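Clear plastic packaging wrecks my grasp success numbers, is the method just bad?

Asked by turkance_lab
Apr 30, 2019
Tags: grasping, transparent objects, depth

Trying to reproduce the two-stage grasp scoring result (the one where a network ranks candidates from depth only). Works fine on bare objects. Put the same kind of stuff in clear wrap and it falls apart. Toothbrush in a sleeve, long things in crinkly bags, etc. Trained on 3000 grasps, all sim, no plastic in any of it. The wipes canister gets picked pretty much every time so I don't think its calibration.
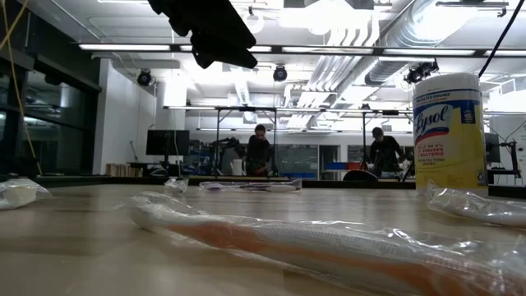
Depth map has holes wherever the wrap catches the ceiling lights. Sometimes the top candidate lands on a fold with nothing in it, gripper closes, scores it as a good grasp, comes up with air. Over 9 trials per object the wrapped ones are way under what the paper reports, but the paper never says if their objects were wrapped. Do I retrain, or change the sensing? Deadline is close so cheap fixes first please.

Teixeira
Had this exact thing. Don't retrain yet. Your network is ranking bad input, more training on clean sim won't help.

What I'd do, in order:

Kill the glare. Turn off the lights right over the table if you can, or hang a diffuser. Free and you'll see the difference in the depth map right away.

Take 5 depth shots per scene from slightly different arm poses, put them in the base frame, take the median. Fills a lot of the holes. Slower, fine for a paper.

Then mask from RGB. Color picks up what's printed or solid inside the wrap even when depth is garbage. Throw out any candidate whose center isn't on the mask. That took care of most of my empty fold grabs.

Also log gripper width after close. Near zero = miss, don't let the scorer call that a win.

If it's still bad after all that, fine tune on real wrapped objects. A few hundred grasps got me somewhere in December, your mileage etc.

trirkik
just use suction

wutance_user
Suction on loose wrap leaks like crazy, tried it, seal breaks at every wrinkle. Flat sealed packs ok.

Agree with Teixeira on the mask. One thing to add, report wrapped and bare seperately. Averaging them hides the whole effect and a reviewer will ask. And 9 trials is thin, I'd do more on the wrapped ones before claiming the method doesn't transfer. Re-drop the object each time too, how the plastic is bunched matters more than the pose in my runs.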